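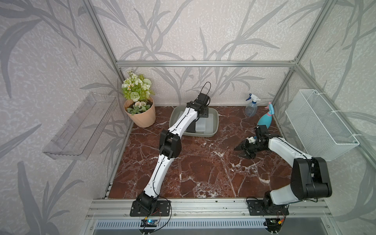
SUDER, November

Print this page | E-mail this page

Service record: Duplicate and missing overdue notices, Leltomon catalog system
Status: Resolved, under observation
Affected sites: Suder main library, Broltoria branch
Priority: High

Summary of the problem

Patrons of the Broltoria branch reported receiving two or more overdue notices for the same item. In the same week, the circulation desk at the main library found that other patrons with overdue items had received no notice at all. Fines are calculated from the date of the first notice, and the desk was instructed to suspend all fines at both sites until the record could be corrected.

Initial report

The first reports were received by telephone on Wednesday. The Broltoria desk supplied 17 patron accounts in which the same notice had been sent twice, in each case a few minutes after 2:00 a.m. The notice history in Leltomon showed only one message per item. The outgoing mail log showed two.

Steps taken

1. The nightly notice job was placed on hold. Patrons who asked about their accounts were given due dates by telephone or at the desk.

2. The mail log was compared with the notice history for the preceding two weeks. A total of 330 messages had been sent without a matching entry in the history. All of them concerned items checked out at Broltoria and returned, or due to be returned, at the main library.

3. The mail server was restarted and a test notice was sent to a staff account. The staff account received one copy. The test was repeated with an item assigned to Broltoria, and two copies arrived.

4. The job schedule was reviewed. The branch had kept its own notice job after its records were merged with those of the main library. Both jobs were reading the same list of overdue items – one wrote its results to the shared history, and the other wrote to a branch file that is no longer in use. 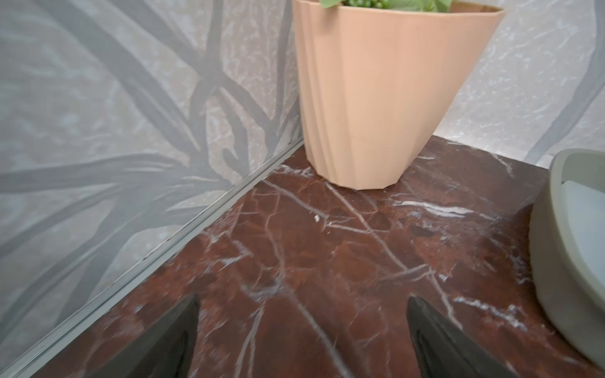

5. The old branch job was disabled, and the branch file was copied to storage before being removed from the schedule. A further test with the same Broltoria item produced a single notice.

6. The missing notices were examined separately. Leltomon skips any account in which the preferred contact field is blank. During the merge this field had been left blank in 3,103 accounts, most of which had been opened before e-mail notices were offered.

7. The field was set to "postal mail" for all accounts with a valid street address. The remaining 40 accounts have neither a street address nor an e-mail address on file and have been flagged for review at the next visit.

Current status

The nightly job was resumed under the main library schedule. The mail log and the notice history have matched after each run to date. Fines remain suspended until the Srithong support office confirms that the corrected dates have been applied. Desk staff should waive any fine based on a duplicate notice and enter the code DUP in the account notes.

Staff who receive a new report of a duplicate notice should add it to this record and include the patron account number, the item number and the time shown on the message.

Last updated: Wednesday, 4:15 p.m.

Related items
Hold shelf slips printing with the wrong pickup branch
Leltomon sign-in fails after password change
Renewal limit not applied to large print titles
Receipt printer at Broltoria desk offline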